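Mavholm Desk Notes
Data card, version 2

What this is

A written record of one working desk and the things that settle on it. There are 725 entries, each giving an item, a resting place and a short remark. The remarks were meant to be neutral. Alžběta Kolář wrote most of them, so they are neutral until somewhere near the second page.

What's in it

Stationery, paper, boxes, desk gadgets, drinks containers and a category called "pending", which grew. Cables were left out after an argument. Each entry is one line of plain text, with a tab between fields and no more than 100 characters in the remark.

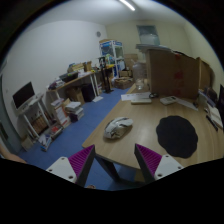
Mavholm, 15th June

Two computer mice are on the desk, a white and silver one near the left edge and a small black one at the end of the papers. The mouse pad has neither of them on it. Under the labelling rules a pad without a mouse is still "in use", a decision we have come to regret.

The large cardboard box is entered as furniture. It has a stack of flat things on top, and our rule says anything that holds up other things is a shelf. By the same rule the calculator-like device would need only one envelope to be promoted.

Known problems

"Paper" covers everything from a single sheet to a drift. The Urnov entries, added in January, use "folder" for books as well as folders - please don't merge them without checking. Water bottles and jars share a code.

Use

Free for teaching and for settling disputes at home. Corrections go to Alžběta, one per message, with the entry number first.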